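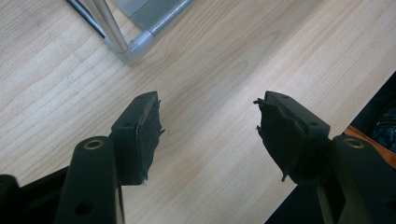 The families who left Kusosetti should have been asked about the terms of their return before anyone signed anything, Cathal Lenihan told reporters in Grastcombe this morning, and he would have voted against the text if he had been given a vote.

His objection came an hour after representatives of the Kusosetti district government and the Upper Valley Front signed a protocol on the return of displaced residents. The Gatchalian Institute, which hosted the last round of talks at its Grastcombe office, welcomes the protocol and asks both parties to publish the full text, with its annexes, before the first returns begin in June.

The protocol covers 241 households that left the upper part of the district during the fighting and have been living in Grastcombe and nearby towns. It does not replace the ceasefire, which stays in force under its existing terms. It sets rules for land and housing claims, for the clearing of roads and fields, and for the presence of armed personnel near the villages where people are expected to return.

Under the protocol, the Front will withdraw its members from 15 villages. District police will not enter those villages during the first six weeks except at the written request of a joint monitoring team. The team will have an equal number of members named by each side and a chair accepted by both. Isamu Oda has agreed to serve as chair for the first term.

“The parties have agreed on who may carry a weapon and where, and on who decides when they disagree about it,” said Jagadeesh Rodrigues, director of the Gatchalian Institute. “That took most of the winter. The land claims will take longer, and people waiting in Grastcombe should be told so plainly.”

Land was the hardest part of the talks. Many of the houses in the upper villages have been lived in by other families, some of them displaced from farther up the valley. The protocol says that no one may be removed from a house until a claim has been heard and another place to live has been offered. Claims will be heard in the village where the property is located, and a claimant may bring witnesses in place of a written deed. Decisions can be appealed once, to a panel sitting in Grastcombe.

The protocol says less about farmland. Fields that have been planted this season will stay with the people who planted them until the harvest is in. After that, the claims panels will decide. There is no agreement yet on rent for past seasons, and the two sides have put the question off to a later meeting.

Lenihan said this left returning farmers with a house and nothing to live on until fall. He also asked why the annex on compensation had been left out of the summary handed to the press.

The Institute shares the second concern. The compensation annex was agreed to by both delegations and we see no reason to hold it back. Kobina Sarpong, who led the Institute's support team at the talks, raised the matter with both delegations after the signing and has asked for a written reply.

“A family can't decide whether to go home on the basis of a two-page summary,” Sarpong said. “They need to know what they can claim for, what proof they need and how long they have to file. All of that is in the annex.”

On road and field clearance, the parties exchanged maps during the final session. The maps mark 39 sites where mines or unexploded shells are known or suspected. Clearance will start with the main road and the paths to wells and schools. The monitoring team must certify each village before anyone is asked to return to it, and a family that refuses to return does not lose its claim.

Records of claims and clearance will be kept in Tandodex, the case register already used by the Grastcombe legal aid office. Both parties will be able to read the register, but neither will be able to change an entry. Hideaki Nishimura will oversee the register on behalf of the monitoring team. Names and current addresses of claimants will not be visible to either party.

The Gatchalian Institute calls on the district government to:

Publish the full protocol and all annexes, in every language spoken in the district.

Keep the food and rent support now paid to displaced families in Grastcombe until their claims have been decided.

Hold open meetings in Grastcombe before June, with time for questions from the families.

The Institute calls on the Upper Valley Front to:

Confirm in writing that its members have received the order to withdraw from the listed villages.

Give the monitoring team access to its former positions for clearance work.

Allow residents to speak with monitors in private.

We also ask governments that have supported the ceasefire to pay for the first year of clearance. The protocol does not name a source of funds for this work, and the district's own budget will not cover it.

The Institute will keep two staff members in Kusosetti through the first phase of returns. They will not take part in claims hearings and will not represent either party. Their reports will go to the chair of the monitoring team and will be released to the public in shortened form, with details that could identify residents taken out.

Copies of the press summary are available at the Institute's Grastcombe office from 9 a.m. Displaced residents with questions about their own claims should contact the legal aid office directly, as Institute staff cannot give advice on individual cases. Requests for interviews with Rodrigues or Sarpong can be left at the front desk or sent to the Institute's press office.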